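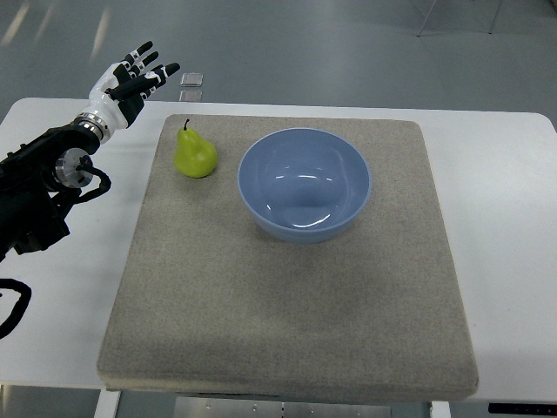 Figure 1. A green pear near the back left corner of the gray mat, on the white table.

Coursework > Everyday Materials > Student Reports > A Softer Place for a Pear

A Softer Place for a Pear
Project report by Iolanda Barbosa
14 shares | 4 comments

Where the project came from

My grandmother had a rule about pears, and the rule was that you put them down as though they were asleep. I grew up thinking this was just one of her sayings, like the one about never whistling near bread dough, and it wasn't until I spent a summer working the fruit counter at Araújo, a small grocery near my parents' apartment, that I began to take her seriously. We threw away so many pears! They came in hard and green and looked as if you could play baseball with them, and then a few days later they had soft brown patches on one side, always the side they had been resting on or the side they had been dropped on, and it was very hard to say which.

So when we were asked to choose an ordinary household problem and spend the term on it, I already had mine. I wanted to know how much the surface under a pear matters, both at the moment you set it down and in the days it spends lying there. I also wanted to make something to put on a table that would treat fruit a little more kindly and that people would be willing to have in their kitchen.

The mat

I went through a good many ideas before settling on a mat. At first I wanted a bowl with a lining, but a bowl makes fruit pile up against other fruit, and then you're testing pears on pears. A tray was better, although the rim kept getting in the way when I reached across it. In the end I went for a thick, square padded board with a soft gray fabric cover and a rounded front edge, big enough to take up most of the table. I called it Wiro in my notebook (there is no meaning behind it, I simply liked writing the word) and the name stuck.

The gray was a practical choice that I've come to have mixed feelings about. A pale fabric lets you see a green pear very clearly from across the room, and it also lets you see every mark. There are darker smudges on it now, mostly in the lower middle, where things get handled most, and along the right side. I vacuumed it and brushed it and tried a damp cloth, and I would say the cloth was the least helpful of these because it spread one small mark into a larger, paler one. Anyone making a second version should think about a removable cover from the start. I thought about it at the end, when everything was already glued.

The table itself is white laminate with rounded back corners, and I was glad of it, because a bare hard surface was exactly what I needed for comparison. The mat leaves a strip of it showing on either side. In the first week I used the wider strip on the right to hold my notebook and pencil, which was a mistake, as the pencil rolled off again and again and I lost my place in the notes each time I bent down for it.

How I compared the surfaces

I used 67 green pears over the project, bought in batches and checked one at a time before they were allowed in. Any that already had a bruise or a torn stem went home with me and became dessert. The rest were divided among 4 surfaces: the bare tabletop, a folded dish towel, a sheet of thin packing foam, and the mat.

The setting down was done the way people set things down in a kitchen. I practiced letting go a little above the surface, neither tossing the pear nor lowering it like an egg, and I tried to keep to the same height throughout, with a ruler propped nearby as a reminder. After that each pear stayed where it was, on its side, until I cut it open. I looked for browning under the skin at the point of contact and wrote down none, slight, or clear. I know these are soft words for a scientific report. My teacher suggested measuring the width of each patch, and I did try, but the edges of a pear bruise fade so gradually that I got a different answer every time I looked.

I kept the room the same as far as I could, with the overhead lights on whenever I was judging color. Daylight made the early patches look warmer, and one evening I marked several pears as bruised that looked perfectly fine when I went back to them under the usual light.

What I noticed

The bare table was hardest on the fruit, as I think anybody would guess. What surprised me was the dish towel, which did much worse than I expected. Folded, it feels lovely and soft under your hand, but it has ridges where the layers turn over, and a pear that settled against a ridge often had a narrow brown line there. The foam and the mat were close together, with more pears marked "none" on the mat. I wouldn't want to lean too heavily on that difference given how few pears each surface had.

The mat was clearly better in one way I hadn't planned to study at all – the fruit stayed put. A pear is a terrible shape for a flat, slippery surface. It swings around its narrow end like a compass needle and then goes wandering off. The fabric has a fine texture with just enough grip to stop this, and I could leave a pear near a back corner of the mat and come back after lunch to find it still there.

Ripeness mattered more than I had allowed for. By the later batches I was pressing gently near the stem before starting, and the pears that gave even a little under my thumb were marked more easily on every surface. If I did this again I would sort them by firmness first and treat them as separate groups.

Things I would change

The thickness is generous, perhaps too generous for a small kitchen, and a glass of water looks nervous on it. I'd make the next one thinner and a bit smaller, with a cover that unzips. I would also like to try peaches, although my budget and my patience would both need to recover first.

My thanks go to the produce manager at Araújo, who kept setting aside firm green pears for me well after it had stopped being interesting for her, and to my parents, who ate pear cake, pear jam and a rather thin pear soup without complaint. The soup recipe is available on request, though so far I've had no requests.

4 comments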